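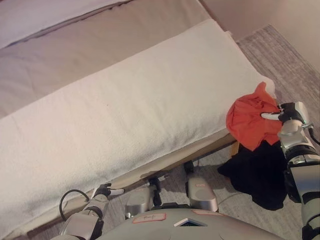 Linen news from Brikbridge, 9 Nov 2024

Quick one this month, laundry van's due any minute. Towels first. The new bath sheets from Fenero have arrived and the old thin ones can go for rags - please don't put both sorts on the same shelf, they don't stack and we end up refolding the lot. White goes with white. Anything coloured gets its own bag, even if its only one small thing. We lost 20 pillowcases to a pink wash in July and I am still hearing about it.

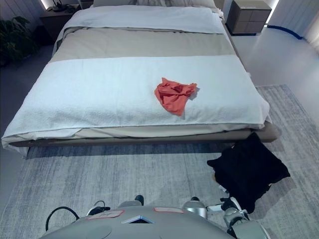

Bed changes are still taking too long at the Musau end. Strip first, then sort, then make up. Lay a big towel over the foot of the bed and do your folding there, so a coloured bit like the orangey-red cloth shows up against the white and doesnt get bundled in with the sheets. Pillows and duvet can stay put up top while you get on with it. Rugs get hoovered after, never before.

Spare runners are in cupboard 4, the taupe ones only. The Chambi order is late again, no idea when. Missing a key or a laundry bag? Ring Jolán Lengyel on extension 3641 - mornings best.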